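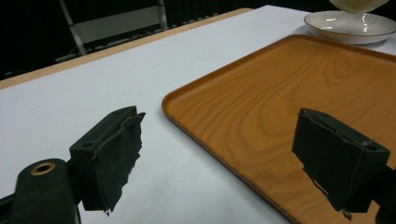 Home Threads Reading Search

Moodley's book on providence is on its second printing and I still can't find the argument everyone says is in it. 41 pages on Job before he defines a single term.

He wants God to govern every event and also wants some events to be "left open." Fine, plenty of people have wanted that. Which ones are open? He gives us the weather and, in a footnote, toothache.

Chapter 2 leans hard on the Vimidden lectures. I went back and read them. They say providence is a comfort to be confessed. They don't say it's a theory you can use to sort your week into what God meant and what he didn't.

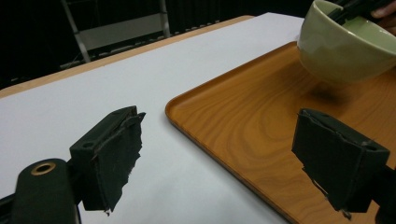 Closar Reading Circle, Doctrine Group

Also not sold on his Joseph chapter. "You meant evil against me, but God meant it for good" is Joseph talking, years on, fed and in charge. Moodley treats it like something you could say to the boy in the pit.

Someone replied that I'm being unfair and should read the appendix. Read it. It's 27 prayers. Some are lovely. A prayer isn't a reply to an objection.

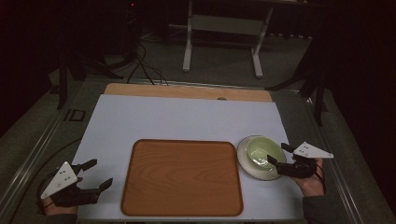 Tray, saucer and green bowl on the white table.

What I'd want from him is one page on Lamentations. It gets a single mention, in a list.

The Murora paperback is due in June with a new preface. People tell me it clears all this up. People told me that about the hardback. I'll borrow a copy.

Recent threads
Does Ecclesiastes need rescuing?
Hymns that say too much
Vimidden, lecture by lecture
Why I gave up on study Bibles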